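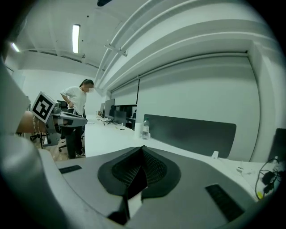 December, notebook 2, magazine digitizing

Carried on with the Plorside run this morning, the jazz and dance band monthly. Started at 8:40 with the bound volume that came over from the Wolenside library. The index now stands at 3,611 entries, counting covers, feature articles and record reviews. Letters pages are still left out until we agree on how to enter them.

Binding on this volume is tight. The inner columns curve into the gutter and the text recognition reads them as garbage, mostly in the review section where the type is small. Rescanned those pages with the glass plate pressed down by hand and the result is usable. The plate leaves a faint glare on the glossy covers, so covers get done without it.

Cover portraits: there are 46 issues in the volume and all but 3 have a musician on the front. The exceptions are a drawing of a ballroom, a plain holiday cover with holly, and one with only the title and a list of contents. I entered those three with subject "none" and a note in the comments field. Please don't leave the subject field blank, the export drops the whole row.

Problem with names. The magazine spells the same trumpet player two ways, sometimes in one issue. I've been typing what is printed on the cover in the "as printed" field and the standard form in "subject." Older entries from the Bisteck batch have only one name field and whoever keyed them (me, probably) mixed both habits. Those need to be gone through again. I'd guess about an afternoon for that.

Page order. Two of the issues are bound with the advertising section pulled out and put at the back of the volume. I scanned in the order found and then renumbered by the printed page numbers. The folder has both sets. Use the renumbered one for the index and keep the other as the record of the physical book.

The Olivares covers. This is the tabloid-size weekly, not the monthly. It doesn't fit the flatbed, so each cover is two passes, top and bottom, joined afterward. The join tool keeps matching on the border instead of the photograph and shifts everything a little to the left. Turned off border matching and did four by eye. Slower, but the faces line up. File names end in _j for joined. The top and bottom halves stay in the raw folder.

Color: the red on the Plorside mastheads comes out orange with the default profile. Went back to the profile we used for the sheet music, and it's closer. Checked against the paper under the desk lamp and again by the window. Still a bit warm. Leaving it.

Dates on the covers are another thing. The monthly sometimes prints only the month, and the year has to come from the small print inside. I put the year in square brackets when it isn't on the cover itself. Same rule we had for the programs.

Backed up at 4:15, both drives, compare ran clean.

To do:
Fix the Bisteck name fields
Decide on letters pages
Ask Wolenside for the next volume, and whether they hold a loose copy of the holiday issue (ours has a torn corner)
Clean the glass, there is a smear near the top left that shows on dark covers
Rescan the two covers done before I noticed the smear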